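# Teleoperators wanted for kitchen task demonstrations (simulation)
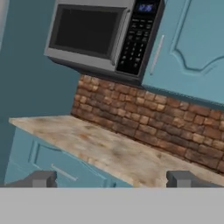
Bralcombe, January

Hurel is recruiting paid participants to record demonstrations in Urio, our simulated kitchen environment. You will drive the arm by remote control and carry out short household tasks at the microwave, the counter and the cabinets. The recordings are used to train control policies from human examples.

**The work**

Sessions last up to 37 minutes, with a break between. You see the view from the gripper and move it with a hand controller. Kitchen layouts and finishes change from one episode to the next – the task wording does not. A typical instruction is "open the microwave door" or "close the cabinet". Failed attempts are kept and marked as failed, so please do not restart an episode unless the operator's sheet says to.

The target for this round is 2000 accepted episodes. The previous round closed at 3089, mostly door and drawer tasks.

**Requirements**

- Aged 18 or over, able to attend in person at the Plekley building
- Normal or corrected vision
- Steady use of either hand; left-handed controllers are available
- Comfortable reading short written instructions in English

Experience with games or remote equipment is useful but not needed. Training takes one morning and is paid at the same rate as recording. Some people feel motion discomfort from the gripper view. Tell us if this applies to you.

**To apply**

Send a short note with your availability to Marisa Tedesco, quoting reference 31. Technical questions go to Lukian Koval. Places are filled in order of reply.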